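Run 506

Youssra Mansour logged the condition at 20 past four and did not look up. The policy had been trained on 700 simulated bedrooms, each with randomised walls and clutter. It scored well in all of them. On the real bench at Plukby it scored 40 per cent.

"Which one is loaded?" Renata Duda asked.

"The tiled one. Striped blanket, tissue box, butterfly."

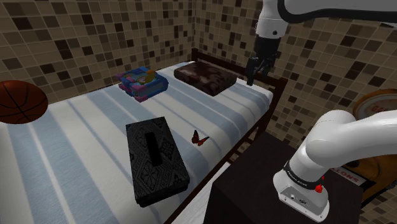

Ablation

Renata proposed fixing the walls and varying only the objects. Youssra proposed the reverse. They ran both overnight.

By morning the second set had gained 20 points on the bench. Renata read the table twice and checked the seeds.

"It was reading the walls," she said.

"It was using them to find the bed."

Youssra entered the result under March and queued the next condition. Renata's own bedroom had plain walls. She had slept there badly all winter, and she left this out of the notes.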